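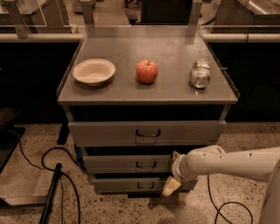 Drawer cabinet

A drawer cabinet is a piece of storage furniture made up of a box-shaped body, a flat top and a set of drawers stacked one above another. Metal versions, very often painted or finished in grey, are found in offices, workshops, schools and home kitchens. Three drawers is a much-loved arrangement: enough to keep different things apart, yet low enough for the top to serve as a small table.

Design

The body carries the weight and holds the runners on which the drawers slide. Each drawer has a front panel, and a simple U-shaped handle at the centre is one of the most practical fittings ever put on furniture – easy to grasp with a full hand, a gloved hand or just two fingers. Narrow gaps are left between the fronts so that they do not rub.

Drawers need not match. A wide top drawer may sit over narrower ones, and on some cabinets the lower fronts are set back a little from the top. Raised edges along the sides of the top are a small but delightful detail, as they stop pencils, screws and fruit from rolling off. A thicker lip at the front stiffens the sheet and gives a comfortable edge to lean on.

Use of the top

Although the drawers do the official work, the top is where daily life gathers. A paper bowl, an apple and a crushed drinks can make up a perfectly ordinary collection, and they show how one surface can hold tableware, food and recycling side by side. The three call for different treatment when the time comes to tidy:

Paper bowls, if clean, can be stacked and stored in a drawer. Many have a thin coating, so local rules decide whether used ones go with paper or with general waste.

Apples keep for a good while on a cool surface and much longer in a fridge. A shut drawer is a poor place for them – they are easily forgotten there.

Aluminium cans can be recycled again and again, a wonderful quality in such a light thing. Some collection schemes ask for them uncrushed so that sorting equipment can recognise them.

Notable models

The Ningate works cabinet is fondly remembered by collectors. Almost 3,000 were made, all with three drawers and a top drawer 9 cm deep. Its maker, Fisano, tested the runners with a load of 27 kg in each drawer, later raised to 30 kg. The rival Arriaga cabinet had rounder handles and a removable top tray.

Care

Painted metal needs little more than a soft cloth and mild soap. Sticky rings left by drinks come away with warm water. Runners benefit from an occasional wipe and a drop of light oil, and a drawer that sticks can often be cured by taking it out and clearing the track behind it.

See also

Chest of drawers
Filing cabinet
Kitchen trolley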